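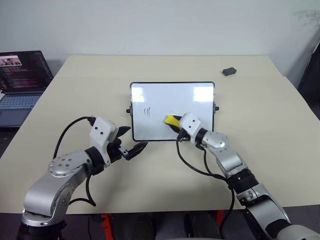
그럼 보드 닦던 사람들은 다 어디 가냐고, 어제 올린 글에 제일 먼저 달린 댓글이 이거였음. 아무 데도 안 갔어요. 저 포함 다 출근중. 근데 하는 일이 좀 바뀜. 점심시간에 쓰는 거라 두서없음 주의

일단 우리가 뭐 하는 데냐면. Clomex. 학원이랑 회사 연수원에 탁상용 화이트보드 빌려주는 곳이에요. 교육 끝나면 박스째로 돌아오고, 닦고, 받침대 나사 보고, 다시 박스에 넣어서 내보냄. 끝. 진짜 그게 다임

그게 다인데 사람 손목이 나감

성수기가 1월이에요. 신년 연수 몰릴 때. 하루에 400개 들어온 날이 있었는데 그날 퇴근길에 버스 손잡이를 못 잡겠더라고요. 왼손으로 잡음. 왼손도 아픔

보드 닦는 게 뭐가 힘드냐 하시는 분들. 한 개는 안 힘들죠. 한 개는 저도 웃으면서 닦아요

마른 지우개로 한 번 밀고, 남은 거 약품으로 닦고, 마른 천으로 한 번 더. 이 중에 첫 단계를 지금 로봇이 배우는 중. 마른 지우개 단계만요. 약품은 안 시켜요. 시킬 계획도 아직 못 들음

이름은 Gullar. 팔 두 개 달린거. 사진에서 지우개 쥐고 보드 누르고 있는 쪽이 오른팔이에요. 노란색 검은색 지우개. 우리가 원래 쓰던 거랑 같은 종류로 맞춰달라고 했음 (이거 우리 의견 반영된 몇 안되는 것중 하나)

왼팔은 왜 놀고있냐고 디엠 주신 분. 노는 거 아니고 보드가 돌아가면 잡아주는 용도래요. 저 보드가 양옆 꼭지로 받침에 걸려있어서 아래쪽을 세게 누르면 판이 홱 넘어가거든요. 사람은 무의식중에 다른 손으로 뒤를 받쳐요. 저는 제가 그러는 줄도 몰랐음. 설치팀에서 물어봐서 알았어요

그게 제일 이상한 경험이었는데. 내가 몇 년을 한 동작을 누가 옆에서 "방금 왜 그렇게 하셨어요" 하고 계속 물어봄. 몰라요... 그냥 했는데요...

지우개를 왜 살짝 기울이냐. 왜 마지막에 위로 올리냐. 왜 테두리 근처에서는 천천히 하냐. 대답하다보니까 나 꽤 잘하는 사람이었음

아 근데 이 부분은 좀 화나는 것도 있어요. 그렇게 대답한 게 다 Dumudura에 들어갔거든요. Dumudura가 그 작업 순서 적는 프로그램. 로봇 쪽 설정이랑 우리 작업 기록이랑 같이 들어가는 거. 거기 작업 노트에 우리 조 사람들이 말한 게 문장 그대로 있는데 작성자는 다 "현장"이라고만 돼있음

현장이 누군데. 현장이 말을 하냐고

그래서 건의했고, 작성자란에 조 이름은 들어가게 바꿔줬어요. 개인 이름은 본인이 원하면 넣는 걸로. 이건 잘 된 얘기

지금 속도 궁금해하시는 분 많은데. 느려요. 제가 보드 6개 미는 동안 한 개 함. 그것도 잘 되는 날. 글씨 남으면 다시 가고 또 다시 가고

연습은 보드에 짧은 선 몇 개 그어놓고 시켜요. 사진 왼쪽에 있는 흐린 선 같은 거. 세로로 세 줄. 처음엔 글씨 꽉 찬 거 시켰다가 뭐가 문젠지 알수가 없어서 선으로 바꿨대요. 선 긋는 거는 제가 합니다. 출근해서 제일 먼저 하는 일이 보드에 낙서하기가 될 줄은 몰랐네

이것도 일이라고 생각보다 까다로움. 매번 같은 힘으로 그어야 되는데 마카 새거면 진하고 오래된 거면 흐리고. 마카에 뚜껑 딴 날짜 써붙여놨어요 ㅋㅋㅋ 뭐하는 짓인지

빛 반사도 문제. 천장 등이 보드 흰 면에 그대로 비쳐서 네모나게 번쩍번쩍해요. 우리는 고개 좀 틀어서 보면 되잖아요. 로봇한테는 그게 글씨 있는지 없는지 판단하는데 방해가 된다고 함. 등 가리자는 얘기 나왔는데 제가 반대했어요. 가리면 옆자리 사람들이 어두워서 눈 아픔. 그 자리에서 약품 닦고 나사 보는 건 사람인데

결론: 등은 그대로. 책상을 돌려보는 중. 아직 해결 안됨

자 그래서 뭐가 바뀌었나. 질문 많이 온 순서대로

인원. 우리 조 그대로예요. 줄어든 사람 없음. 대신 1월에 단기로 뽑던 자리를 다음 성수기에는 덜 뽑을 수도 있다는 말이 있어요. 이건 솔직히 찜찜함. 저도 단기로 시작했거든요. 그 자리 없었으면 저 여기 없음

이 얘기 회의때 했는데 "검토하겠다"로 끝남. 계속 물어볼 예정

시간. 원래는 닦기만 네 시간 연속이었어요. 지금은 90분 닦고 자리 바꿈. 닦기, 검수, 로봇 옆자리 이렇게 3자리 돌아가면서. 이거 하나는 진짜 좋아졌습니다. 로봇 때문이라기보단 로봇 옆에 누가 있어야 되니까 어쩔수 없이 순환이 생긴 건데 아무튼

손목 보호대 안 차고 퇴근한 날이 생겼어요. 며칠 안되지만

근데 로봇 옆자리가 편한 자리냐 하면 그건 또 아님. 몸은 편한데 정신이 피곤해요. 계속 봐야 됨. 딴생각하다가 지우개가 테두리에 걸렸는데 그대로 밀고 있으면 정지 눌러야 하고. 누르면 왜 눌렀는지 적어야 하고

그 적는 거. 처음에 선택지가 오류 / 위험 / 기타 뿐이었음. 다들 기타 누름. 기타에다가 "보드가 좀 이상하게 돌아감" "소리가 싫음" 이런거 적고. 나중에 설치팀이 그거 읽고 소리 싫다는 게 무슨 뜻이냐고 찾아왔는데 진짜로 지우개 면이 닳아서 나는 소리였어요. 닦는 사람들은 그 소리 알아요. 끼익 아니고 스으윽에 가까운데 약간 마른 소리. 글로 못쓰겠네

지금은 "지우개 닳은 소리" 선택지가 따로 있음 ㅋㅋ

조용해진 것도 변화라면 변화. 예전엔 다같이 한 줄로 앉아서 닦으면서 떠들었거든요. 드라마 얘기 애들 얘기. 지금은 자리가 떨어져있고 로봇 옆은 봐야 하니까 말 걸기가 좀 그럼. 이거 생각보다 큼. 어떤 언니는 이게 제일 싫다고 함

그래서 점심 전에 십오분 다같이 앉아서 손으로 닦는 시간 달라고 했어요. 관리 쪽에서는 의아해 하던데 일단 줌. 어차피 닦는 건 닦는 거니까

월급 질문. 안 올랐어요. 로봇 옆자리 수당 얘기는 나왔는데 아직 정해진 거 없음. 기록 쓰고 정지 판단하고 선 긋고, 이거 원래 우리 업무에 없던 거잖아요. 업무가 늘었으면 이름을 붙이고 돈을 붙여야지

댓글에 "로봇이 하면 그만큼 편해지는데 돈을 더 달라는 건 욕심" 이라고 하신 분. 편해진 건 손목이고 늘어난 건 책임이에요. 둘이 다른 칸입니다

Bakilana 쪽은 어떠냐는 질문도 있었는데 (Bakilana는 우리 두번째 창고) 거긴 아직 안 들어갔어요. 거기는 벽걸이 큰 보드를 받아서 책상에 세워놓고 하는 방식이 안 맞음. 근데 거기 분들이 견학 왔었어요

견학 와서 다들 뒤에 팔짱 끼고 서있다가 로봇이 선 하나 남기고 팔을 빼니까 동시에 "어어 저기 남았는데" 함. 우리도 첫날 똑같이 그랬음

그분들한테 제가 한 얘기 그대로 옮기면. 들어오기 전에 물어볼 거 적어놓으세요. 들어오고 나면 다들 기계 보느라 정신없어서 못 물어봄. 누가 정지 누를수 있는지. 눌렀을 때 실적에서 깎이는지. 기록은 누가 보는지

두번째꺼 중요. 우리 처음 며칠은 정지한 시간이 조 실적에서 빠졌어요. 그러니까 다들 안 누르려고 함. 당연하지. 세 번 항의하고 바뀜. 지금은 정지 눌러도 실적이랑 상관 없음. 이거 문서로 받아놨고 날짜가 2018년 4월 25일로 돼있어요. 말로만 받지 마시라고 쓰는 거예요

중간에 끊겨서 다시 씀. 택배기사님 오심

옆에 노트북은 뭐냐는 질문. 설치팀꺼예요. 저도 그 까만 화면 볼줄 모름. 글자 색깔이 여러가지인데 빨간 거 많으면 안 좋은 날이라고만 알고있어요

볼 줄 알고 싶다고는 했어요. 교육 해달라고. 맨날 옆에 앉아있는데 뭐라고 써있는지는 알아야 되지 않나. 이것도 검토중이래요. 검토가 많은 회사

무섭지 않냐고도 많이 물으시는데 가까이 가면 손 넣지 말라는 선이 바닥에 있고 그거만 지키면 괜찮아요. 천천히 움직임. 팔 움직이는 것보다 옆에 늘어진 선이 어디 걸릴까봐 그게 더 신경쓰임

그리고 이건 그냥 제 느낌인데. 지우개 누르는 힘을 잘 못 맞춰요 아직. 너무 세게 누르면 글씨가 지워지는 게 아니라 번짐. 신입들이 딱 그렇거든요. 빨리 지우려고 꽉 누름. 살살 여러번이 빠른데

신입한테는 손 잡고 "이만큼" 하면 되는데 얘한테는 숫자로 말해줘야 됨. 내가 누르는 힘이 몇인지 내가 어떻게 알아요. 결국 저울 위에 보드 눕혀놓고 제가 지우개질 했어요. 조 사람들 한 명씩 다. 웃긴게 다들 숫자가 비슷하게 나옴. 서로 배운 적도 없는데. 아 배웠구나 옆에 앉아서

그날 좀 뭉클했음. 밥 먹으면서 그 얘기만 함

반대하냐 찬성하냐 둘 중 하나로 말하라는 분들. 못 하겠어요. 손목만 물어보면 찬성. 단기 자리 물어보면 반대. 기록에 우리 이름 들어가는 건 찬성이고 수당 없이 일 느는 건 반대

아까 "그럼 로봇이 고장나면 다시 손으로 하냐" 하신 분. 네. 지금도 대부분 손으로 해요. 박스 나가는 거 보면 거의 다 사람이 닦은 거임. 받으신 보드에 얼룩 있으면 그건 저희 탓이니까 로봇 욕 하지 마시고 고객센터로 ㅋㅋ

유성마카로 쓰신 거는 제발 표시 좀 해서 보내주세요. 로봇이고 사람이고 그건 다 싫어함

점심 끝났다. 오후는 검수 자리라 폰 못 봄. 수당 얘기 나오면 이 밑에 이어서 올릴게요

아 그리고 지우개 어디꺼냐는 질문 세 분. 저녁에 포장지 찾아보고 답 달겠슴다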